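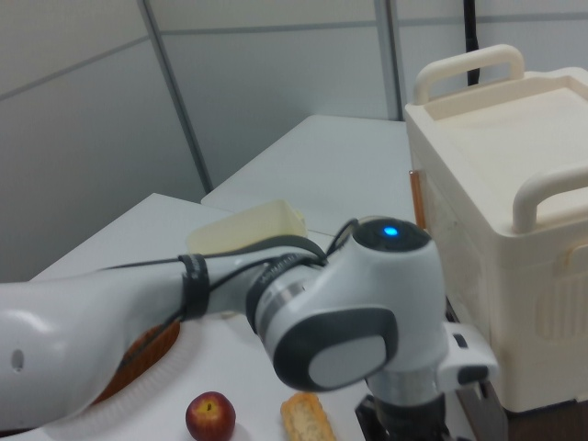 Werkstattbuch Schlägerprüfung
Eintrag Donnerstag, November

Bearbeitung: Xuelian Han
Auftrag: Vergleich der Baseballschläger aus Ahorn und Esche, Lieferung Skundthorpe, für den Spielbetrieb der kommenden Saison

1. Ausgangslage

Die Lieferung Skundthorpe umfasst 44 Schläger. Gemäß Absprache mit der Abteilung Baseball des Vereins Flekuden wurden zunächst nur die Ahornschläger geprüft. Die Eschenschläger verbleiben bis auf Weiteres im Klimaraum, da die Holzfeuchte bei der Eingangskontrolle uneinheitlich war. Der Lieferschein trägt die Nummer 3303 und liegt im Ordner Wareneingang. Auf dem Lieferschein ist die Knaufform nicht vermerkt; Rückfrage beim Hersteller ist gestellt.

2. Sichtprüfung

Maßgeblich ist der Faserverlauf am Griff. Die Tintenpunktprobe wurde auf der Tangentialfläche vorgenommen, etwa eine Handbreit oberhalb des Knaufs. Sieben Schläger zeigen eine Abweichung oberhalb der hausinternen Grenze und werden nicht für den Spielbetrieb freigegeben. Sie sind am Knauf mit rotem Band gekennzeichnet und können für das Training am Schlagständer verwendet werden, sofern die Abteilung dies schriftlich bestätigt.

Bei zwei weiteren Stücken ist der Lack am Übergang zum Schlagkopf ungleichmäßig. Eine Beeinträchtigung der Festigkeit ist daraus nicht abzuleiten. Freigabe erteilt, Vermerk in der Liste.

3. Schwingungsprüfung

Aufhängung wie im Vormonat, Anschlag mit dem kleinen Hammer am Ende des Schlagkopfs. Die erste Reihe wurde verworfen: Der Aufnehmer saß zu nahe am Schwingungsknoten, die Amplitude war kaum vom Grundrauschen zu trennen. Nach Versetzen des Aufnehmers in Richtung Knauf waren die Signale eindeutig.

Insgesamt liegen über 235 verwertbare Anschläge vor. Die Streuung innerhalb eines Schlägers ist gering, zwischen den Schlägern jedoch größer als erwartet. Ein Zusammenhang mit der Masse ist zu erkennen, allerdings nicht durchgängig. Die beiden leichtesten Stücke fallen heraus und sind nachzumessen. Die Waage wurde vor Beginn und nach Abschluss der Reihe kontrolliert, ohne Befund.

4. Rückmeldung der Spieler

Der Werfertrainer, Herr Athanasiadis, hat an der Besprechung am Nachmittag teilgenommen und die Einschätzungen der Schlagleute übermittelt. Bevorzugt wird das Modell Plarum mit dem schmaleren Griff. Beanstandet wurde ein hartes Gefühl in den Händen bei Treffern nahe am Griff – ein bei Holzschlägern bekannter Sachverhalt, der mit den vorliegenden Messungen allein nicht zu bewerten ist. Es wird empfohlen, die Rückmeldungen künftig auf dem Formblatt zu erfassen und die Schlägernummer in jedem Fall anzugeben. Mehrere Aussagen ließen sich keinem Stück zuordnen.

5. Offene Punkte

Nachmessung der beiden leichten Schläger, Aufnehmer an der neuen Position belassen.
Holzfeuchte der Eschenschläger erneut bestimmen, Werte in die Tabelle eintragen.
Antwort des Herstellers zur Knaufform abwarten.
Schriftliche Bestätigung der Abteilung zu den rot gekennzeichneten Stücken einholen.
Ersatz für die Aufhängeschnur bestellen; die jetzige ist an der Öse aufgescheuert.

Die Rohdaten sind im Verzeichnis der Prüfreihe abgelegt, die verworfene erste Reihe in einem eigenen Unterordner. Sie ist nicht in die Auswertung zu übernehmen.

gez. Han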